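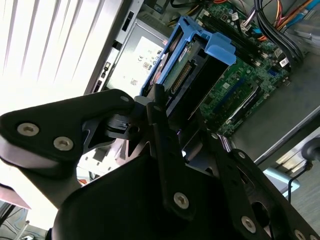
Figure 1. Desktop computer case with the side panel removed, showing the power supply and a bright blue plastic drive caddy. Parts of both kinds come up often in the notes discussed in Section 4.

Research articles > Repair, Reuse and Language

Home Current issue Back issues Collections Submit Contact

Reading time: 8 min

4. What the notes say

4.1 The free-text box

Sultach, the ticketing form used by all three workshops, is mostly made of menus. A repairer picks the type of machine, the type of fault and the outcome, and the form will not close until each has been filled in. Below the menus is one box with no label except "Notes", and it takes up to 400 characters. It can be left blank. We came to the project expecting to use the menus and treat the box as a bonus, and within a week of reading we had swapped the two around. The box is where the trade talks to itself, and it is a delight to read.

After removing duplicates and tickets opened by mistake, we had 807 tickets with something written in the box. Skelside supplied the largest share and Dagdag the smallest, with Idon in between. The workshops do similar work, nearly all of it on second-hand desktop machines going back out to households, clubs and small offices. They differ in how work is handed over. At Skelside a machine may pass between several benches before it leaves. At Idon one person normally sees a job through. Dagdag opens only two days in the week and relies on its notes to carry a job across the gap.

We had wondered whether those habits would show in the writing, and they do, very clearly. Dagdag notes are long, come close to the character limit more often than those from the other shops, and are full of instructions to whoever picks the job up next. Idon notes are short enough to be puzzling. One reads, in full, "as before, other slot". The writer knew what had gone before and had no reason to explain it. Skelside falls between the two, with a house style of its own that we come back to in 4.4.

4.2 Naming parts

The first thing any repair note has to do is point at something. Manuals do this with part names and numbers, and we coded every reference to a component by whether it used the manual's term, a shortened form of that term, or something else entirely. The third group turned out far richer than we had planned for and had to be split again, giving six categories in the final scheme (Appendix B).

Colour was the category we enjoyed most. Desktop cases are largely grey or black inside, so a coloured plastic part is easy to refer to and hard to mistake. Drive caddies such as the one in Figure 1 are a good case. The manual terms vary from maker to maker (caddy, tray, sled, carrier, bracket, cage insert), and a repairer moving between makes would have to keep switching words. The notes get round the problem neatly. We find "blue tray", "blue clip thing", "the blues", and once, from Idon, simply "blue". In the tickets where a drive was changed, of which there are 192, colour words are the most common way of picking out the part that holds it. They are much less common for parts such as memory or fans, where the everyday word is already short and everyone agrees on it.

It would be easy to read this as loose language, the sort of thing that a better form ought to tidy up. We came to the opposite view. A colour word tells the next pair of hands what to look for before they know what make of machine is on the bench. It works for somebody in their first week, and it also works for a repairer whose first language is not English, which matters a good deal at Dagdag.

Colour words do have limits. Where a case holds several coloured parts, "the green one" needs help, and the help tends to come from position: "green one nearest the door", "green one by the fan". We were charmed to find that "door" is used at Skelside for the side panel and at Idon for the hinged flap on the front. Both uses are perfectly stable inside their own workshop. A note sent from one to the other would mislead its reader completely.

4.3 Power supplies and the grammar of warning

Power supplies get their own treatment in the notes, and it shows up in the grammar as well as the wording. Across the whole set, repairers write in clipped past forms: "swapped", "reseated", "cleaned, retested". The subject is dropped and so is most of the small change of English, the articles and the auxiliaries. Where a power supply is mentioned, however, full imperatives appear. "Do not open." "Do not reuse." "Leave this one on the shelf." Articles come back too, and so does end punctuation, which is otherwise rare enough that we had stopped looking for it.

We think this is a real shift of register. A repairer who has written four words without a verb will break off, produce a complete and carefully punctuated sentence about the power supply, and then go straight back to fragments. This example from Skelside is typical:

"new thermal paste, fan ok now. Please do not put the old supply back in the spares box. ram slot 2 dusty, cleaned"

The middle sentence might have come from a different writer. The ticket history says it did not. Similar switches have been noted in kitchen handover books and in ships' logs, where safety matters pull the writer towards fuller forms, and it was exciting to see the same pattern turn up in text as short as this. We had assumed there would not be room for it.

Politeness follows the same line. "Please" is scarce overall and clusters heavily in notes with a warning in them. In the Dagdag notes it also appears with requests for stock, so the link is weaker there, and we have left Dagdag out of the comparison in Table 3 for that reason.

4.4 Notes as conversation

Some tickets carry more than one note, added by different people at different times. We had expected a simple sequence of updates. Many of them are closer to a conversation, with questions, answers and a fair amount of teasing.

The house style at Skelside grew out of this. A repairer who is unsure of a diagnosis ends the note with a question mark standing alone after a space. The next person, if they agree, writes "y" and carries on. If they disagree they write the alternative and add a question mark of their own. There is a run of five such notes on one machine that would not stay switched on, each proposing a different cause, and the last reads "socket in the wall ?" followed by "y". The convention is not written down anywhere that we could find. New starters pick it up, going by the ticket dates, within their first month or so of entries.

Idon has almost none of this, as its way of working would suggest. What it has in its place is a habit of addressing the machine. "Come on then." "Better, thank you." "Last chance." We coded these as non-informative in our first pass and felt rather mean about it. On a second reading we noticed that they fall nearly always just before a change in outcome, so that "last chance" tends to come ahead of a ticket being closed as parts only. A colleague reading down the list would know where things stood. They have been recoded as status remarks, and agreement between our two coders improved when we did so.

4.5 Loss at the edges

The export we worked from was made on 2024-04-16 and it has gaps. Sultach cuts a note at the character limit without warning the writer, so several Dagdag notes stop just as they reach the useful part. Repairers there have found their own way round it. They put the most important item first and mark the end of a note with a full stop and a dash, so that a reader who does not see the dash will know that something is missing. We excluded the cut notes from the sentence-length figures in Table 2 and kept them for everything else.

A second kind of loss is harder to measure. All three workshops also write on the machines themselves, with masking tape and marker pen, and the notes sometimes point to this: "see tape", "ignore tape". The tape comes off before a machine leaves and is thrown away. Anything said there is gone from our record. We were able to look at tape in use during a visit to Idon in July, and saw enough to suspect that the most colourful naming of all happens in that medium. It deserves a study of its own, and we would love to read it.

A third concerns abbreviations. We could settle most of them by asking, but a handful at Skelside date from before anyone now working there had joined. Repairers still use two of these. "Gz" is written against machines with noisy drives and "tb/" against machines waiting for a cable, and every repairer we asked could tell us when to write them and none could tell us what the letters stand for. Both are entered in the glossary with their use given and the expansion left blank.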